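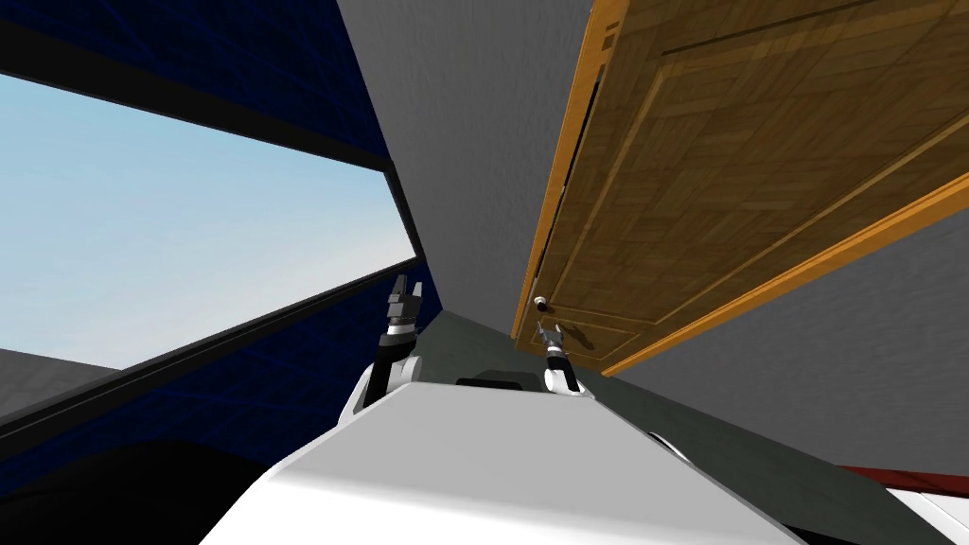

**Elell Building Services Group | Notes for members | October**

Door hardware: maintenance intervals

The revised schedule for internal door furniture applies from this month. Doors on main circulation routes, including all those at the Garnanico site, are to be checked every 2 months. Store and plant room doors stay on the yearly check.

Grub screws remain the most common fault. A knob with end float should be tightened on the spindle before the latch is adjusted, as a loose spindle gives the same symptoms as a worn follower. If the latch bolt still fails to withdraw fully, replace the tubular latch and record the backset on the job sheet.
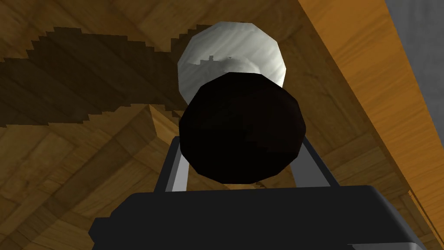

Latch springs are to be lubricated with dry graphite only. Oil collects dust and should be wiped out where it is found. Strike plates that show wear on one side point to a dropped hinge, so check the top hinge screws before filing the plate.

The Pongsiri store now holds 274 tubular latches and 500 spindles. Fixing screws are issued in boxes of 1000, and part boxes should be returned to the store with the label intact. The older Ostusari pattern rose is no longer stocked. Where one is damaged, change both sides of the door and enter the job under code 2.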